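Flower packers at Trikby hand the fiddly lifting to grippers

Trikby, the cut-flower and bedding plant packer, has moved its gripper programme out of the back office and onto the floor of its Astden building, and the change in mood among the people who work there is hard to miss. Shifts that used to be spent bent over trays are now split between packing, teaching and checking, and a fair few of the staff say they go home with something left in the tank.

The idea is simple enough. Packers pick up a hand-held gripper, fitted with a camera, and do their usual jobs with it: lifting a plug plant from its tray, turning it, setting it in a pot, passing a finished pot to the next bench. Every one of those movements is recorded. The recordings then go to the software team at Binetti, the engineering firm working alongside Trikby, and are used to train the fixed arms that will do the same jobs on the night shift.

By the end of last week the packers had logged 1,441 usable runs. The target is 3,000, and at the present rate the teams expect to get there before the spring orders come in.

What makes this project such a treat to follow is who is doing the teaching. Binetti could have sent its own people to wave the grippers about, and in the first fortnight it did. The results were poor. Pots were gripped too hard, stems were caught, and the arms learned to be clumsy in exactly the way the engineers were. Then two packers from the early shift asked for a go, and the recordings improved by lunchtime. From then on the packers did all of it.

Fifteen of them are now trained on the tool. Each works with it for an hour or so at a time, then goes back to the ordinary benches, and the time is paid at the same rate as a line leader's. There is a short course first, half a day long, covering how to hold the thing, how to keep the view clear and when to bin a run and start again. Packers also sit in on the weekly review, where they watch the arms try out what they have learned and say what is wrong with it. They are not shy! One arm spent most of a morning being told off for setting pots down at a slant, and the fix went in the same afternoon.

Dumisani Mofokeng, who runs the early shift, was one of the first two to try it. He has packed for Trikby since it was based in a pair of polytunnels, and he says the hardest part was slowing down enough to notice what his own hands were doing. With a young plant, he says, you squeeze less than you think and you move before you have quite finished gripping. He had never put that into words until an engineer asked him why his runs looked different from everyone else's.

His wrists are better, too. Repetitive lifting was the most common complaint in the staff survey, well ahead of the cold and the car park, and the jobs being handed to the arms were picked from that list. Tray unloading went first and pot turning is next. Bunching and wrapping are staying with people, partly on cost and partly on taste: customers like a bunch that somebody has looked at.

The building itself has been rearranged to suit. The benches for recording and testing share the main workspace, so packers and engineers are within shouting distance of each other, and the old habit of sending queries by email has more or less died out. The kettle has moved twice and is now said to be in its final position. A second set of grippers is on order, with a softer grip surface that the packers asked for after complaints that the present one tires the thumb.

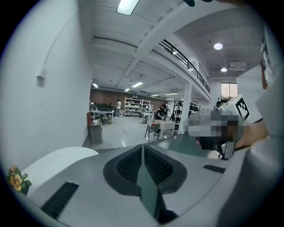

Dlamini, from the late shift, would like the hours looked at before anyone gets carried away. The recording slots nearly all fall before midday, so the late team has had far fewer chances to train and to earn the higher rate, and when the arms start running overnight it is the late team whose work will change most. It would be only fair, Dlamini added, for them to have a hand in teaching the machines they will be working next to.

It is a good point, and Trikby seems to have taken it on board. From Monday there will be recording slots from four in the afternoon until the end of the late shift, and the next training course is being held back for late staff who want a place. The company has also put in writing that no packing jobs will go while the arms are being brought in, and that anyone whose bench work shrinks will be offered hours in plant checking or on the recording rota. The staff forum wants that promise to run beyond the first year. Talks on that are still going on, and both sides describe them as friendly.

There is plenty left to sort out. The arms are still slower than a person at nearly everything, and they get in a muddle when leaves overlap. Trays that arrive wet are a headache, as are labels that have slipped. None of this seems to worry the packers much, and several have started keeping notes of awkward plants they come across so that they can record them later – trailing ivies are high on the list, and so is anything with thorns.

Night running will begin with a single arm on tray unloading, with two members of staff on hand throughout. Packers who would like to see it working before then can drop in on the weekly review, and families are invited to the next open afternoon in March, when visitors will be able to try a gripper for themselves on a tray of spare plug plants.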